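Weighing at the Plorkemberg Community Workshop: questions we get asked

The weighing table is open to anyone with a membership card and clean hands. Most of what follows was written after the July open day, when the same eight questions were asked by what felt like 500 people.

Do I have to book?

Yes, on the sheet by the door. A slot lasts 57 minutes. The odd number is what was left when we divided up the evening and took out the tea break, and it has now been defended too often to be changed.

Why is the table covered in a black cloth?

White powder on a white table can't be seen until it is on your sleeve. On black you can see it straight away, and so can the next person. The cloth has a scalloped edge, so yes, it does look as if somebody is about to serve sherry on it. Please don't trim it.

Can I iron the cloth?

You can. It will be creased again by the time you have put the iron away.

Do I put the beaker on the scale first, or the stuff in the beaker first?

Beaker first, empty. Press tare, wait for the display to go back to zero, then add your material. If you fill it first you will have weighed some glass as well, and your bath salts will be mostly beaker.

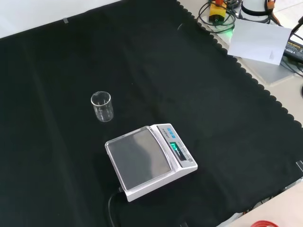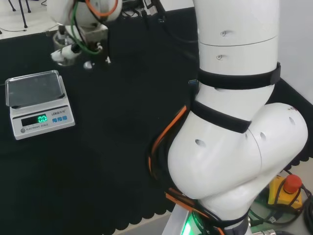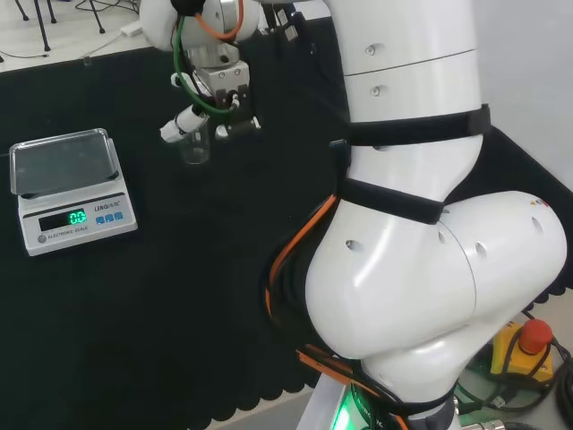
The tare setting is lost when the scale is switched off. If you turn it off halfway through to be thrifty, you start again from the beginning.

Can I use the lines on the beaker instead?

For a rough idea of volume, fine. They are there to help you pour, and they know nothing about weight. People who measure citric acid by eye tend to be the ones asking us why their bath bombs went off in the cupboard.

The reading won't settle. Is the scale broken?

Probably not. Check that you aren't leaning on the table, that nothing is touching the pan and that the window is shut. If it still wanders, write it in the fault book. "Scale is rubbish" doesn't count as a fault – we need to know what you put on it and what it said.

Can I bring my own beaker?

Yes, if it is clean and has no chips in the rim. We stopped lending out the good set from Eyvindsson after one came home from Dimurley with a cactus in it.

Can I weigh food?

Not here. The kitchen at Edorano Hall has its own scales, and nobody has had pigment on those.

What does it cost?

A slot is 92 pence for members. Exact change is admired but rarely seen.

How should I leave the table?

Pan wiped, beaker washed and dried, cloth shaken outside. Outside means beyond the back step, and preferably downwind of the bicycles.

Page last updated January 2019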